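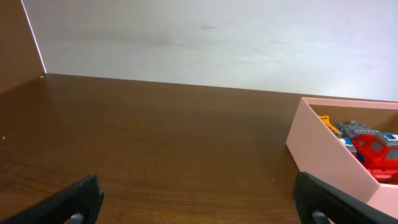
Unit 4: When a gripper reports success and is wrong

The Kosteck arm in our teaching lab failed in February in a way the fault log did not record, and that is the reason it gets a unit to itself. The job was simple on paper: pick up a toy, put it in the box, open, back off, next. Over 300 cycles the log showed no errors at all. The supplier's summary called this a clean run. I would ask you to be suspicious of that phrase wherever you meet it. Consider what the controller has to judge from the wrist camera with the fingers spread wide and a red toy vehicle partly hidden behind the front wall of the pink box. Is the toy in the box? Yes. Did this cycle put it there? A single view cannot say, and the software had been written as though it could.

What went wrong

The release check asked two questions. Are the fingers open? Is there something red inside the box outline? If both came back yes, the cycle was marked as passed. The box was not always emptied between cycles, so a toy left from the cycle before answered the second question perfectly well. Meanwhile the toy that had been dropped on the way was somewhere on the floor. We went back through 104 of the cycles by hand, using the overhead video, and stopped there because the pattern was plain enough.

The Bravow force sensor could have caught it. It was fitted, it was working, and its reading was thrown away after the grasp stage to save processing time. I have yet to see a figure for how much time was saved.

Why it is a safety matter

A dropped toy is a nuisance. But the same check decided when the arm could return to full speed, and at full speed it was moving with a part that might still be wedged against one finger — or falling from it. The guard door was set to unlock 60 seconds after a "passed" batch. You can see where that leads.

Claims to treat with care

"Tested over 1,000 cycles." Tested by what? If the check under suspicion did the counting, the number tells you very little.

"The vision system is up to date." So it was in our case.

"Add a second camera." Perhaps. Zukik sell a kit for it. Two cameras asked the same bad question will agree with each other.

Before the lab session

Read the Mercado cell risk assessment, section on release and retreat. Write half a page on which signal you would trust to confirm a release, and what would fool it. Answers that say "better AI" without naming a signal will be handed back.

Bring closed shoes. Nobody reaches past the guard while the arm is powered, whatever the screen says.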